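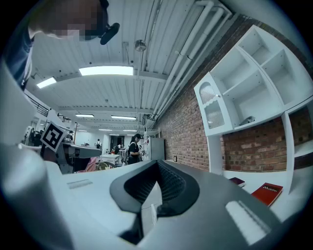
The gripper seen from its own camera, in the workshop in Graltalbridge. Photo: student robotics club.

The club meets in the long room with the brick wall, and when I came for our conversation Tamsin Ferreira was already there, typing file names into a table. She leads the student project that the members call Lepik. The second person I interviewed, Gunārs Mägi, is a second-year student and takes care of the hand-held grippers. We spoke in English, which for two of the three of us is a foreign language, and I have corrected the quotations only a little.

The project began last autumn with a simple wish. The students wanted to teach a robot arm to do small household tasks, such as putting a cup on a shelf or closing a cabinet door. They had one arm, named Uris, and many people who wanted to use it at the same time.

"We had a list on the door, and everybody got one hour," says Ferreira. "If the arm had a problem in your hour, then you had bad luck and you waited for the next week. Some members stopped coming. I understood them very well."

The hand-held gripper changed this. A student holds it and does the task with it, and the camera on it records everything from the side of the fingers. Later the recordings are used for training, and only then is the arm needed.

Mägi printed the first body at home. He says that the body was the easy part and the fingers were difficult. "The soft pad must give way a little, but it must also come back to the same shape. My first pads were too hard and the cup jumped out. Then I made them too soft, and they were folding over like a tongue. I have a box with 13 bad pads, and I do not throw them away. When a new member asks why we do it so, I give them the box."

The black-and-white markers were another lesson. The software uses them to understand where the camera is in the room. In the beginning the students fixed them with ordinary tape, and one corner came up a little. For several days the positions were wrong by a small amount, and they looked for the mistake in the code.

"I read the same 30 lines again and again," Mägi remembers. "Then Tamsin walked past and pressed the corner down with her thumb. I was angry for one evening."

In June the club made its largest collection so far. The members recorded 1432 attempts, and 165 of them had to be removed afterwards. I asked Ferreira what was wrong with those.

"Different things. In many of them the person moved too fast and the picture was not sharp. In others somebody started to talk with a friend and forgot to finish the task. A few had a hand in front of the lens from beginning to end. We look at every recording, two persons each time, and if the two do not agree, a third one decides. It is boring work, I must say it. But the new members learn more from it than from my lectures."

Does she give many lectures? Mägi laughs at this question. "She gives long ones," he says. Ferreira answers that they are shorter than last year.

The next goal is the student competition in Emley, where each team must let its arm put objects away in a kitchen that the team has not seen before. The club took part once, with a program written completely by hand, and finished in last place. Ferreira speaks about that day without shame. The arm found the shelf, she says, but it tried to put the cup one hand's width too low, and it tried the same thing until the time was over.

This time they want to record in as many different rooms as possible. Members are allowed to take a gripper home if they write their name in the book and charge the battery before they return it. The second rule is often forgotten, according to Mägi, and he has started to call people in the evening.

I asked both what they would advise to a school that wants to begin with the same kind of project. Mägi would buy more screws of one size and no screws of any other size. Ferreira thought longer.

"Agree first how you name the files," she said. "We did not do it, and I am still repairing it today."

The interview took place on 8 July 2024. The club accepts new members at the start of each semester, and previous knowledge of programming is not required.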